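Chapter 6
Comparing Grippers on a Two-Arm Bench

After reading this chapter you should be able to:
- plan a fair comparison between two sets of gripper fingers
- choose test objects that show different kinds of failure
- decide which camera is suitable for which judgement
- write a trial record that another person can repeat

6.1 Why the fingers come first

When students receive their first pair of arms, they usually want to begin with the controller. In this book we begin with the fingers. A good controller can hide a bad finger for many trials, and the weakness is then found late, when the program is already long. In the Clirside course, Keisha Ambrose asked her groups to do 300 grasps by hand control before they wrote any program. Several groups changed their finger pads during this work, and one group changed them twice.

The fingers in this chapter are of the V type, with ridged pads on the inner sides. The ridges give the pad places where it can yield, and so the pad can follow a curved handle better than a flat plate can. On thin flat parts the advantage is smaller, and sometimes there is none. 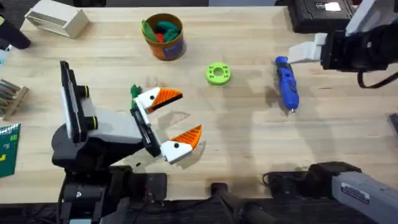
Figure 6.1 Bench with two arms and several test objects. The gripper of the left arm is open; note the orange pads facing each other.

6.2 Choosing the objects

A test set should contain objects which fail in different ways. A ring lying flat offers little height to the fingers, and they may touch the table before they close on it. A screwdriver is easy to hold but may turn in the grasp. Soft pieces in a container are difficult for another reason: the fingers can take two pieces together, or a piece can stay on the finger after opening. This last case must be written down as a failed release, even if the grasp itself was good.

Keep the same objects during the whole comparison. If one is damaged, replace it and write the trial number at which you replaced it. Rosalind Tillman lost 13 trials of her Makura study in this way, as she could not say which of two rings had been used.

6.3 Two views of the same bench

A fixed camera shows where the arms are in relation to each other. A camera at the wrist shows the near side of the work, with its own fingers large in the view, and these fingers can cover the object at the moment of contact. Judge the approach from the fixed view and the closing from the wrist view. When the two views disagree about a slip, mark the trial as uncertain and do not choose the result you prefer.

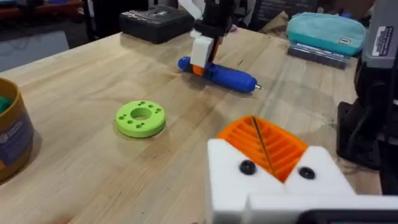 Why must both finger sets be tested with the same closing force?
With different forces you cannot tell if a better result comes from the pad or from the harder squeeze.

6.4 The trial record

For every trial the Farnum sheet asks for the finger set, the object, its starting position, the closing force and the result. The result is one of four words: held, slipped, missed or stuck. Please do not invent a fifth word during the test. If you need one, stop, define it, and begin the series again.

The order of the trials should be mixed. Pads wear, and if set A is always tested before lunch and set B after it, the operator's tiredness will also be measured. In section 6.5 we prepare a mixed order for two finger sets and three objects.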